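Robots learn to handle soft household things with two kinds of views

Dovport, 15 April 2022

A small research group in Dovport has published first results for a method that lets a two-armed robot handle soft objects, such as pillows on a chair, with fewer failed grasps than before. The method is called Wurance. It was developed together with the engineering firm Timmermans, which built the control software for the arms.

Soft objects are a known difficulty in robotics. A cup keeps its shape when it is touched, so the robot can plan the whole movement in advance. A pillow changes its shape at the first contact, and the plan which was correct one second ago is no longer correct. Many systems solve this by moving very slowly, or by pressing harder than is necessary.

The Dovport group has chosen a different way. Their robot is first guided by a person through the task many times, and the movements of both arms are recorded together with the camera views. A learning program then tries to predict the next short piece of movement from what the cameras see. One camera looks from the position of the head, and small cameras at the grippers look from close by. 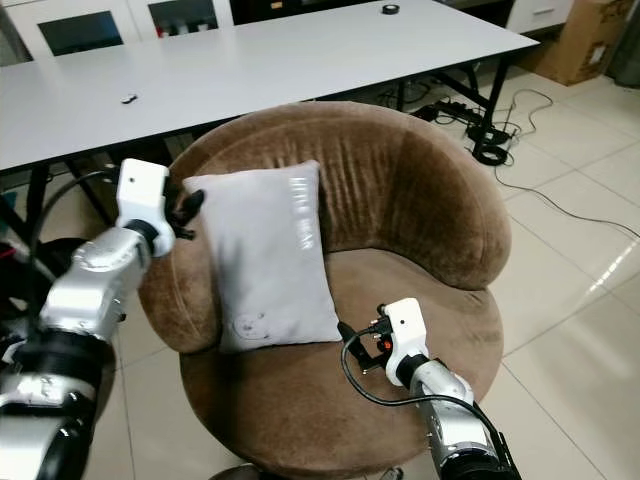

For the present study the group recorded 2572 demonstrations. After a check by hand, 2038 of them were kept for the training. The others were removed, mostly for the reason that one of the arms had stopped for a long time in the middle of the task, and the program would have learned this waiting as if it were a part of the work.

What is new in Wurance is the manner in which the views are combined. In earlier work of the group, all cameras had the same weight during the whole task. This gave good results while the arm was approaching, but the results became worse near to the object. The new method estimates for every moment how useful each view is. When the gripper is far away, the head view has more influence. In the last centimetres before contact the weight moves to the gripper views, even when these are not sharp.

This last point was a surprise for the group, according to the report. They had expected that a blurry close view would bring only noise into the system. In the tests, however, the program was able to use large areas of colour and shadow to judge where the edge of a soft object is, and how the fingers stand in relation to it. Fine detail was less important than they had believed.

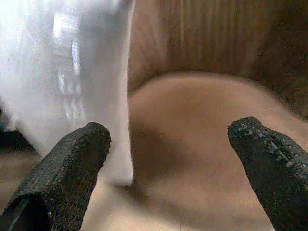 The method was tested in 70 trials with objects which were not used in the training. The robot completed the task in some 70 per cent of them. With the older method, on the same objects, it was a little less than half. The difference was largest for light-coloured objects on dark furniture. On furniture of a similar colour to the object, the two methods were closer to each other, and the report does not give a full explanation for this.

The report also describes the failures, which is helpful for other groups. The most frequent failure was that one arm took hold of a corner and the second arm closed too early, beside the object. In a smaller number of trials the cloth slipped out of the fingers during the lift. The program has no sense of touch, and so it does not notice a slip until a camera shows it. In some cases it continued the movement with an empty gripper until the end.

Timmermans is now working on a simple force measurement in the fingers, and it should be added to the same program without new demonstrations for every object. It is not yet decided if this will be ready for the next round of tests, which is planned for October.

A second question is how well the method can be moved to another robot. All the demonstrations were made with one pair of arms, and the weights which were learned for the cameras depend on where the cameras are mounted. A partner laboratory in Rellon will repeat a part of the study with its own arms, which are shorter, and with a head camera in a lower position. The training data will be shared with the laboratory for this purpose.

The group says that it does not plan a product at this time. Its interest is in ordinary jobs at home, like tidying a living room or making a bed, where nearly everything the robot touches is soft. The next objects on its list are towels and blankets. A longer version of the report, with the settings used for the training, can be requested from the Dovport office.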